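In defence of the long tea break

The last proper tea break I had at work was in a place called Prustthorpe, where for eleven years I kept the order books for a firm that made hinges and window catches. At half past ten a bell went. It was a real bell, fixed to the wall above the time clock, and when it rang everybody put down whatever was in their hands and went to the same room and stayed there for twenty minutes. Then it rang again and we all went back. I didn't think much of it then. I would have told you, if you'd asked, that it was a nuisance, that it always came when I was halfway down a column of figures, and that the tea was dreadful. All of that was true and I miss it very much.

I have been thinking about it because my nephew started a new job in April, a good job with a good wage, and when I asked him when he had his breaks he looked at me as though I had asked where they stabled the horses. He has them when he likes, he said. There's a machine in the corridor and you help yourself. And when does he like? Well, he doesn't, much. He has a coffee at his desk and another at his desk, and at one o'clock he has a sandwich at his desk, and he is tired in a way that I don't remember being at twenty-six.

Now I know how this sounds. A woman of my age writing in praise of tea is nobody's idea of news, and I can hear my friend Edit Csizmadia telling me that I have turned into my own grandmother. But I think something has gone missing from working life that was worth more than it cost, and I would like to have a go at saying what it was.

To start with, it was fixed. I used to think this was the worst thing about it and now I believe it was the best. If a break is something you may take whenever you wish, then every time you take one you have chosen it, and everybody can see you choosing it. You get up from your chair and there are people still sitting in theirs. You wonder whether the supervisor has noticed. You come back early to be on the safe side. When the bell rang at Prustthorpe there was none of that, as the supervisor was already in the queue ahead of you with his mug. He was a man called Lajos Kovács, rather stern on the shop floor, and he took three sugars and was teased for it every single morning.

That brings me to the room. It held the whole lot of us, packers and polishers and the two of us from the office, and the seats weren't assigned but they might as well have been. I sat between Imre Gál, who ran the big press, and whichever of the apprentices had come in last and had to take the chair with the bad leg. I would never have spoken to Imre otherwise. Our work didn't touch anywhere. But from sitting beside him I learned that the press ran badly on cold mornings, and so I stopped promising deliveries for the Tuesday in winter, and I saved the firm a good deal of shouting down the telephone. There was no meeting about it. I don't believe it was ever written down. He was grumbling, I was listening, and there were biscuits.

I could give you a dozen of these. The apprentice who was thinking of leaving and was talked round, over a fortnight or so, by people who never mentioned that they were talking him round. The collection for the widow of the man who drove the van. The year when the order from Auer fell through, all 2000 pairs of it, and we learned of it together at half past ten with our coats on because the heating was off, and by the second bell somebody had thought of a customer who might take half. They took 1471, if you want to know. I wrote the figure in the book myself and it has stayed in my head when the birthdays of several close relations have not.

People will say that there are other ways of doing all this now, and of course there are. My nephew's firm has an away day, for which they hired a barn. It has a thing on the computer called Flallereo where you can send a colleague a picture of a cake. I'm not going to be unkind about it, because somebody meant well, and I dare say a picture of a cake is nice to get. But a kindness that has to be arranged is a different creature from one that just happens because you are both standing there waiting for the kettle. I went on a works outing once myself, to Grarkholm, in the rain, and I remember that we were all a bit shy of one another until somebody found a café and we could sit down and be ordinary again.

They will also say it costs money, and I have more patience with that argument than you might expect from me. Twenty minutes, twice a day, across a whole workforce is a fair bit of time, and somebody has to pay for it. I did once try to work it out on the back of an invoice, and I came to nearly 1000 hours in a year for our little place alone. It gave me a turn, I admit. I took it to Lajos, who looked at it for a long while and then asked me how many hours I thought people spent pretending to work when they were too tired to do it properly. I had no column for that.

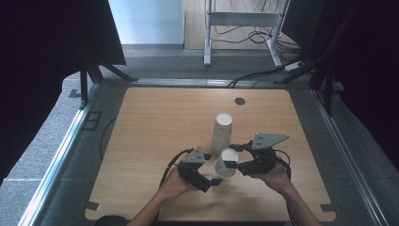

The other thing people bring up is that not everybody likes company, and there I think they have a point and we old tea-break people ought to own up to it. I remember a quiet man in the plating shop who sat by the door with a paperback every day and must have found the noise a trial. It was easy for me, I like a chat. Nobody should be made to be jolly at half past ten in the morning. But he was let alone, you know. He read his book among us, and he had his place by the door, and when he was off for six weeks with his chest the first thing anyone said, the very first morning, was that the chair by the door was empty. I wonder who would notice now. I wonder how long it would be before anybody noticed my nephew.

I put some of this to Ajith Marar, who lives two doors down from me and manages the parcels depot on the ring road, and he was very fair about it. He said that he couldn't stop everything at once, the lorries wouldn't allow it, and I quite see that. But he had been wondering about something smaller — one table, one set time, ten or twelve people from each shift going together instead of drifting off in ones and twos. He was worried that it would seem old-fashioned, or bossy. I said it would seem both for about a week. I said that he should go and sit at it himself, every day, even when he was busy and particularly when he was busy, because if the manager doesn't come then it isn't a break, it's a thing the staff are allowed. And I said he should buy decent biscuits, which he wrote down.

I don't want the whole of the old days back. The room at Prustthorpe was so full of smoke in my first years that I had to wash my hair every evening, and there were jokes told in it that I wouldn't care to hear again. The women washed up and the men did not, until a great row about it one winter which I am proud to say I helped to start. Things needed changing and they were changed. What puzzles me is how, in the course of all that sensible tidying, we managed to throw out the table and the kettle as well.

The hinge works has gone. There are flats there now, rather smart ones, and I walk past them on my way to the library. I have no idea what happened to the bell. Edit thinks it went for scrap along with the press, and she is probably right, but I have asked at the builders' yard and I mean to ask again.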